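キーワードを入力 検索
検索条件:すべて 募集 日記 お知らせ

ノゲイラ通信

手ぬぐいと布の聞き書き、参加してくれる人を募集します

2022年10月17日 文:ヴァグネル・ヘゼンデ(Wagner Rezende)

こんにちは、ヴァグネルです。久しぶりの更新が募集記事ですみません。でも今回はどうしても早く書きたくて、朝ごはんも食べずに書いています(コーヒーは飲みました)。

何の募集かというと、「家の布の話」を聞かせてくれる人、それからその話を一緒に聞きに行ってくれる人の募集です。手ぬぐい、ふきん、風呂敷、ハンカチ、弁当包み、座布団カバー、赤ちゃんのおくるみ、なんでもいいです。高価なものや古いものである必要はまったくありません。むしろ、台所の引き出しの二段目に入っているような布の話が聞きたいんです。

きっかけは、祖母の家の片づけでした。ブラジルの祖母の家には布がとにかくたくさんあって、縁にかぎ針編みのついたふきんだけで86枚。母と二人で床に広げて、これは誰の結婚のとき、これは教会のバザー、これはたぶん隣の家から返し忘れたやつ、と話しながら畳んでいったら、丸一日かかりました。終わってから母が「こんなにおばあちゃんの話をしたのは初めてだね」と言って、ああ、布って話を引っぱり出すんだなあと思ったんです。

日本に来てからも、布のことになると急に話が長くなる人にたくさん会いました。商店街で手ぬぐいを買ったら、店番の方がご自分の嫁入りの風呂敷の話を三十分してくれたこともあります。電車を二本逃しましたが、あれは得をした日でした。

それで二年半前から「Raro(ラロ)」という小さな聞き書きの会をやっています。ポルトガル語で「めずらしい」という意味です。ありふれた布の話ばかり集めているのに変な名前だとよく言われますが、話のほうは一つも同じものがないので、気に入っています。

これまでに集まった話は1,068編。短いものは三行、長いものは原稿用紙で四十枚を超えます。一人で十も二十も話してくださる方がいるので、人数で言うとずっと少ないです。この話を冊子にまとめて、参加してくれた方と、会場を貸してくれている喫茶店「ストンホルム(Stonholm)」に置いています。来年の3月に次の号を出したくて、今回の募集はそのためのものです。

次の号のテーマは「四角い布」です。広すぎると会のメンバーには言われました。でも考えてみてください、四角い布って、包む、拭く、敷く、かぶる、結ぶ、振る、ぜんぶできるんですよ! ハンカチを畳むとき、どの角から持ちますか。僕は左上からです。妻は真ん中をつまんで振ってから畳みます。畳み方を親に習った人もいれば、会社の先輩に習った人、誰にも習わなかった人もいて、そこを聞いていくだけで一晩いけます。

柄の話も大歓迎です。唐草、豆絞り、ギンガム、キャラクターもの。赤に白の水玉なんて、幼稚園の弁当包みを思い出す人が多いんじゃないでしょうか。無地しか使わないという方の、無地しか使わない理由もぜひ。 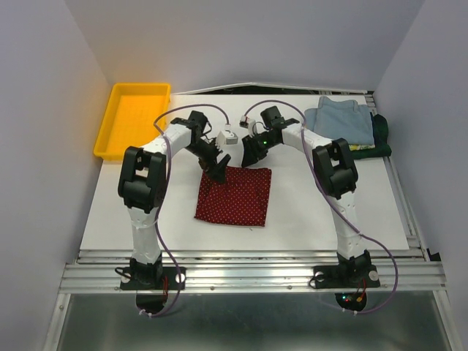
うちの母は水玉の包みを裏返して使っていました、表はよそゆきだからと言って。前回の募集のときに沢井さんからいただいたお便りの書き出しです。このあと、裏が色あせて表だけきれいなまま残った布を、お母さまの引っ越しのときに見つけた話が続きます。結局、表を使った日は一度もなかったのかもしれない、と沢井さんは書いていて、僕はこの一文を読んで、次の号は四角い布にしようと決めました。

では、具体的な募集の中身です。二種類あります。

【その一 話し手】

布の話をしてくれる方です。年齢、性別、国籍、住んでいる場所は問いません。日本語、ポルトガル語、スペイン語なら僕が直接うかがえます。英語もなんとかなります。その他の言葉の方は、まず相談してください。手伝ってくれそうな知り合いに声をかけてみます。

お話は一回一時間くらい。ストンホルムの奥の席か、ご自宅か、電話やビデオ通話でもかまいません。ご自宅にうかがう場合は、聞き手が必ず二人で行きます。お茶やお菓子の用意はいりません(と書いても、毎回いただいてしまうんですが)。

布の現物はあってもなくてもいいです。「もう捨ててしまったけど」という話、とても多いです。現物があるときは、広げて一緒に見ながら話しましょう。お預かりすることはありません。アイロンもかけなくて大丈夫。前に、わざわざ全部洗ってのりまで付けて待っていてくださった方がいて、ありがたいやら申し訳ないやらでした。

録音をもとに聞き手が原稿を起こし、必ずご本人に読んでいただいてから冊子に載せます。名前は本名でも、名字だけでも、匿名でもOK。読んでみて、やっぱりやめたいとなったら取り下げられます。印刷に回すまでは何度でも直せるので、遠慮なく言ってください。

謝礼は、お一人につき2,098円分の図書カード……と書きたいところなんですが、そんな半端なカードはないので、2,000円分の図書カードと、冊子を一冊お渡しします。2,098円は、前の号で一冊つくるのにかかった費用です。会計ノートを見ながら書いていたら混ざりました。ついでなので残しておきます。

【その二 聞き手】

一緒に話を聞きに行って、原稿に起こしてくれる方です。こちらは若干名。経験はいりません。文章がうまい必要もないです。それより、相手が黙ったときに、あわてて次の質問をしないで待てる人だとうれしいです。僕はこれがすごく苦手で、最初の一年は録音を聞き返すたびに頭を抱えていました。自分の声ばっかり入っているんです。

お願いしたいのは、だいたいこんなことです。

・月に二回ほどの聞き取りへの同行(平日の昼が多めです)
・録音の文字起こしと、原稿の下書き
・月に一度の読み合わせ(ストンホルムにて、夜七時から)
・冊子の発送作業(3月。ここだけは全員集合です!)

文字起こしは一時間の録音でまる一日かかることもあります。慣れると早くなりますが、それでも根気はいります。パソコンは自分のものを使ってもらいます。録音機は会のものがあります。

手当は、聞き取り一回につき3,500円、原稿一本につき6,000円です。交通費は別にお支払いします。正直、これで暮らしていける金額ではないです。冊子の売り上げと、印刷を引き受けてくれているJerknessさんからの応援でやりくりしていて、いまはこれが精いっぱい。本業や学校のある方、子育て中の方が空いた時間で、というかたちが合うと思います。赤ちゃん連れでの読み合わせ参加も大丈夫です。店の奥にソファがあるので、たいてい誰かが抱っこしています。

最初の二回は僕か、先輩の聞き手と一緒に行って、横で聞いているだけでかまいません。メモも取らなくていいです。三回目から少しずつ質問をしてもらって、原稿は短いものから始めます。

よくある質問にも先に答えておきますね。

布に詳しくないんですが、という方。僕も詳しくないです。織りと染めの区別を去年まで間違えていました。話し手のほうがずっと詳しいので、教えてもらうつもりで来てください。

日本語が母語ではないんですが、という方。僕もです。原稿は最後にみんなで読み合わせるので、助詞はそこで直してもらえます。僕の「は」と「が」は、今でも毎回直されています。

遠くに住んでいるんですが、という方。話し手は電話で問題ありません。聞き手は、月一回の読み合わせに来られる範囲の方にお願いしています。前にオンラインの読み合わせも試したんですが、紙を回しながらあれこれ書き込むやり方がどうしても画面に乗らなくて、やめてしまいました。いい方法を知っている方がいたら教えてください。

ミシンや裁縫のできる人を探しているんですか、という方。今回は違います。ただ、読み合わせのあとにほつれたふきんを直している人はいます。勝手に始まるので、混ざってもらってかまいません。

【申し込みの方法】

このページのコメント欄か、ストンホルムのレジ横に置いてある申込用紙でどうぞ。用紙は黄色い紙です。書いていただきたいのは、

・お名前(呼んでほしい名前でOK)
・話し手か、聞き手か、両方か
・連絡のつきやすい時間帯
・話し手の方は、どんな布の話か一行だけ

コメント欄は僕が確認するまで公開されない設定なので、連絡先を書いても大丈夫です。公開はせずに、直接お返事します。

一行だけ、というのがポイントです。全部書いてくださる方がときどきいて、それはそれでうれしいんですが、会って聞くときに「もう書いたから」と短くなってしまうんです。もったいない! 「祖父のてぬぐい」「盗まれたハンカチ」くらいで十分です。

聞き手の方は、一行のかわりに、最近誰かから聞いて忘れられない話を一つ、二百字くらいで書いてください。布の話でなくてもいいです。上手かどうかは見ません。

締め切りは、聞き手が来月の末。話し手は冊子の原稿がいっぱいになるまで、特に決めていません。いっぱいになっても次の次の号があるので、気にせず送ってください。お返事は一週間以内にします。一週間たっても来なかったら、僕が見落としています。遠慮なくもう一度送ってください。

聞き手に応募してくれた方とは、全員とお茶を飲みながらお話しします。面接というほどのものじゃないです。こちらからも会のことを説明して、合いそうだったら一緒にやりましょう、という感じです。服装は自由。履歴書もいりません。ハンカチだけ一枚持ってきてください。たぶんその話で半分くらい時間を使います。

それから、お店への電話での問い合わせはご遠慮ください。店主がひとりで厨房に立っているので、お昼どきは出られません。コーヒーを飲みに来るついでに用紙を取っていくのが一番早いです。チーズのトーストがおいしいですよ。

書き忘れていました。学校や施設など、団体での参加も受けています。前の号では、デイサービスに通っている方たちが六人まとめて話してくださって、途中から風呂敷の結び方の教え合いになり、録音の後半はほとんど笑い声でした。文字起こしは大変でしたが、冊子の中でいちばん読まれているページです。団体の場合は日程の調整に時間がかかるので、早めにコメント欄にお知らせください。

古い号を読んでから決めたいという方は、ストンホルムの本棚の下の段に見本があります。持ち出しはできませんが、席でゆっくり読んでもらえます。「四角い布」の号には、僕の祖母のふきんの話も短く入れるつもりです。母に原稿を見せたら、枚数が違うと言われて、いまもう一度数えてもらっているところです。

ご応募、お待ちしています!

最近の記事
・読み合わせの日程が変わりました
・風呂敷の結び目がほどけないときは
・前の号の訂正とおわび(二か所)
・祖母の家の引き出し、その後
・ストンホルムの冬の営業時間

関連する記事
・聞き手になって一年、録音機の前で困ったこと
・弁当包みの話、まだまだ届いています
・文字起こしの道具について
・ラロという名前のこと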